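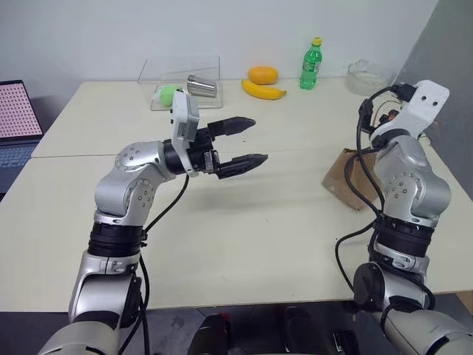
Stirum: progress report to the Nillden Fund
27 May 2021
5 min read

Prepared by Graham Oakley for Gareth Fairclough, Nillden Fund

Work done in this period

Most of the period went on the control software and the bagging task. The plan you approved in October had three work packages: the shared controller for the two arms, the perception module, and the task planner. The first is finished apart from documentation. The second is working and has one open problem, described below. The third is behind by a few weeks.

Shared controller

Until the winter each arm had its own control process, and a third process tried to keep them in step by sending messages to both. Under load the messages arrived late and one arm would wait while the other carried on. We have replaced this with a single process that owns both arms and runs one loop. Each cycle it reads all the joints, checks the two planned paths against each other and writes the commands out together.

The new loop has run at the lab in Plondunville for 13 working days without a missed cycle. The longest single session was 300 minutes. We had hoped to reach this point in March. The delay came from the gripper driver, which blocked the loop whenever a finger command timed out. Gripper commands now go through a queue of their own, and a timeout is reported to the planner as a failed grasp.

Collision checking between the arms is on by default. The check uses simple capsules around each link, with extra width at the wrists to allow for the cables. This makes the arms more cautious than they need to be when both are working close to the middle of the table, and some reachable poses are refused. We have kept the wide margin for now. Narrowing it would need a proper model of how the cables move, and we do not have the time for that under this grant.

Perception

The perception module takes the head camera view and returns a list of objects, each with a position, a rough shape and a confidence score. It was trained on household things: fruit, bottles, bowls, cups, boxes and bags. For rigid objects in plain view we are content with it. Fruit and drinks bottles are found reliably, including when one item lies partly in front of another, as happens with the fruit at the back of the table.

Clear objects remain the open problem. A glass bowl against a pale wall is often missed altogether, and a clear box is usually found by its contents, so that the module reports a ball and a cup with nothing round them. The planner then believes it can reach the ball from the side. We have dealt with this in two ways. Objects that are known to be clear can be entered by hand at the start of a session and are treated as fixed obstacles. We have also started training with depth readings turned off in the areas where they are known to be wrong, which helps a little with the box and hardly at all with the bowl.

The training set now has 400 labelled views. Labelling is slow, and we would like to move to a tool that carries labels from one view to the next in a sequence. Hirose, the labelling tool written by our summer student, does this for rigid objects already. It loses track of bags as soon as they change shape.

The bagging task

The task you asked us to show is putting household items into a paper bag that is lying on the table. It was chosen because it needs both arms: one to steady or open the bag, the other to bring the item.
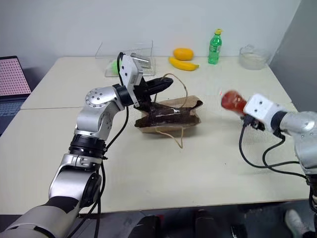 In software terms we treat the arm at the bag as the holding arm and give it a force target, while the other arm is given a position target. The holding arm pushes down until it meets the set force and then keeps it there, giving way if the bag shifts. Getting this right took longer than anything else in the period. With the force set too low, the bag slid when the item touched it. With the force set too high, the paper folded flat and the mouth closed. The value is now chosen from a short table by type of bag, which is crude, but it does the job for the bags we have tried.

The handles are a separate difficulty. A thin string handle barely shows up in the depth readings and can end up between the item and the mouth of the bag. We added a step that looks at the bag again just before the item goes in and asks for a new approach path if something thin crosses the opening. It adds a couple of seconds to each attempt. Our internal target is 80 successful attempts out of every hundred with a bottle, and we are not there yet. I would prefer to give you a proper figure after the June trials than quote one from a week in which the settings were being changed daily.

Task planner

The planner can now run a fixed list of steps, check after each one whether it worked, and repeat a step once if it did not. Work on choosing the order of items by itself has started and is behind schedule. The person doing this work was needed on the gripper driver through February and March.

What it does not yet do is recover from a dropped item. At the moment a drop ends the attempt and the operator resets the table. We want to add a simple rule for this – look again, and if the item is still within reach of either arm, start that item afresh.

Tooling

Every session is now logged in one format, with joint readings, camera views and planner decisions on the same clock. A replay program steps through a log and shows what the planner believed at each moment. It has already paid for the time spent on it: the gripper timeout fault was found by replay in an afternoon, after two weeks of looking for it on the live arms.

The operator screen on the laptop is basic. It does what we need, but labels are missing in several places and a new user has to be shown round it. We have put a tidy-up on the list for the autumn.

Spending

Spending is in line with the budget. There is a small underspend on travel, and we ask permission to move it to labelling costs. A separate note with the figures has gone to your finance office.

Next period

– Finish the controller documentation and release the code to the other grant holders.
– Run the June bagging trials with the settings frozen.
– Add drop recovery to the planner.
– Extend Hirose to bags, or decide to stop and label them by hand.
– Test the perception module in a second room with different lighting.

Two things would help us from your side. One is a decision on the travel money by the end of June. The other is a date for the review visit, as the arms need to be booked well ahead and another group in the building uses them for part of the week.

Contact: Graham Oakley, Stirum project office, Plondunville
© 2021 Stirum project. Back to top

We use cookies to count visits to this site. By carrying on you accept this. Cookie settings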